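Momex hand gripper, build kit
£191.00
In stock at the Pundusthorpe workshop

I started making these at my own bench because I wanted a gripper I could carry about by hand, show a job to, and then let my robot arm have a go at copying. Amnuay Thepsuriya drew the first housing, I've redrawn it more times than I'd like to admit, and now it's a kit you can put together in an evening (or two, if you stop for tea like I do!).

You get the grey housing, the black rubber-lined jaws, the marker cube with its printed pattern, and a bag of 52 screws. The ribbing inside the jaws is my favourite bit – small bottles and tubs are what I had in mind when I shaped it. You'll need your own camera, a small screwdriver and some patience with the gears.

Please don't overtighten the jaw screws. I cracked two housings that way in March.

Spare jaw pads are £50 a set, and the Unley wrist strap fits as well if your arm gets tired.

Any trouble with the build, drop me a line and I'll do my best.
Nesma Gaber

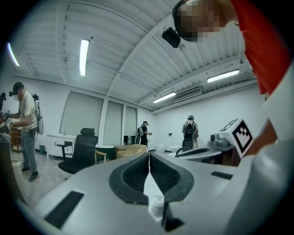 Grippers & Hand Tools

Collection from Pundusthorpe is free, just message me first so I know to have the door open. Posted orders go out in a padded box with the build sheet on top.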